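Amance Carry-On Weekender, reviewed by Nandini Kartha

We use cookies to remember your currency and your saved trips. Accept | Manage

The Amance costs $180 and is sold as the only bag you need for a long weekend away. I have my doubts. The listing claims it fits under any airline seat, which no bag does, and "water resistant" covers the main panel but leaves out the zippers.

Capacity is given as up to 395 cubic inches for the front pocket, and I can't see how they got there unless they measured it with the rest of the bag empty. Pack two sweaters and the pocket goes flat.
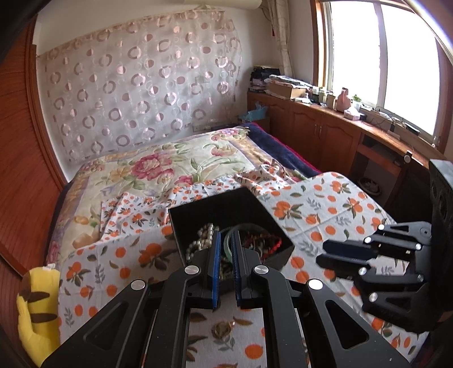 The shoulder strap is fine. The luggage sleeve is too tight for wide handles, so check yours first. Trodach makes a plainer bag with better zippers, and I'd look at that one before paying extra for the leather tag.

Returns within 30 days, unused, tags on.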